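About Us

Hi, I'm Aroha Maihi, and I run Drurer. We collect examples for people who are teaching robots to do things with their hands (or whatever they've got where a hand would go). You tell us what you want your robot to learn, we set it up on a table, and one of us drives the arm through it again and again until there's enough for your model to chew on.

I got into this sideways. I was at Notanent doing quality checks on labeled pictures, and every robot team we dealt with had the same complaint: lots of images, hardly any doing. So I rented a unit in Sondcombe, bought a secondhand arm, and spent most of that first April shoving blocks around a board. I loved it! I still do, which my family finds a bit worrying.

There are six of us now and we've outgrown the first unit twice. Pushing is what we're best known for. It sounds like the easy one, and then you try to nudge one block up against another without sending a third one wandering off, and you see why a model needs to watch it done so many times.
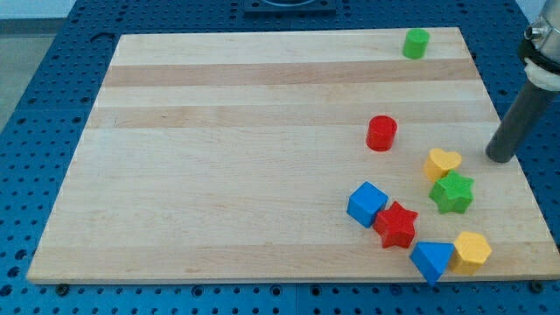

Each session starts with a written instruction, something like "push the red star next to the blue cube," and the driver gets one go at it. We keep the clumsy ones too, marked as clumsy. I used to throw those out, and a customer talked me round: a run where the driver overshoots and comes back to fix it has a lot in it. Kong, our longest-running project, has 114 different instructions, and 18 of those were rewritten after two drivers read them two different ways. "Beside" caused a real argument. So did "near."

What you get from us is the video, the arm's movements, and the instruction, all lined up in time, plus a notes file in plain English. The notes file is my favorite bit. If a driver was tired or the light changed halfway through, it's in there.

We don't train models ourselves, and we don't sell your runs to anyone else. Small jobs are fine. Our smallest so far was 95 runs for a student who needed them in a hurry, and we had a great time with it.

If you've got a task in mind, even a half-baked one, send me a note through the contact page. It comes straight to me. Tell me what's on the table, what the arm should do with it, and what counts as done (that last one is usually where we end up talking for an hour).

Page last updated 2021-06-01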